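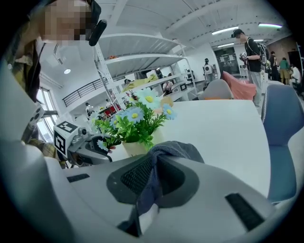

A cloth, a pot of flowers and a pair of hand-held grippers on the main floor at Onstead.

About Onstead

We started in Flinville with 2 rented desks and a feeling, which we still have, that the best way to teach a robot an everyday job is to let somebody who knows how to do it show the way. Most of us have tidied a shelf or moved a plant a thousand times without thinking about it, and it is surprising how much there is in it once you slow down and try to pass it on (how hard to squeeze, for one thing, which we could talk about all afternoon, and on a Friday we quite often do).

Our demonstrators work with a gripper in each hand and carry out ordinary household tasks at their own pace. The marker cubes on the grippers let us follow where each hand goes, and the recordings become lessons for the robots our customers are building. For some jobs we use remote control instead, with the operator guiding the robot's own arms, and a good many projects end up with a mixture of both. 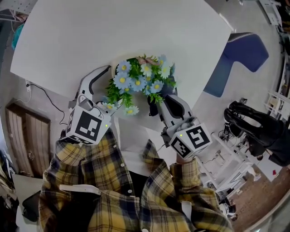

Lifting a flower pot from both sides is a good test of whether your two hands are getting along, and newcomers meet something of the sort in their first week. Training takes 15 days, and we don't hurry it. People come to us from kitchens, care homes, warehouses and one very fine haberdashery, and we've learnt a great deal from all of them about folding.

There are now around 45 of us, counting the colleagues at our smaller workshop in Rovlow, who look after repairs and build most of the grippers. Last year we finished 1,644 hours of demonstrations, a fair share of them for the Kohlhase project, our longest-running piece of work, which is all about helping robots to be useful and gentle in ordinary homes.

We're always glad of visitors, and gladder still of people who might like to join us. Our next open afternoon is in July, the kettle goes on at three, and you're very welcome to have a go with the grippers yourself!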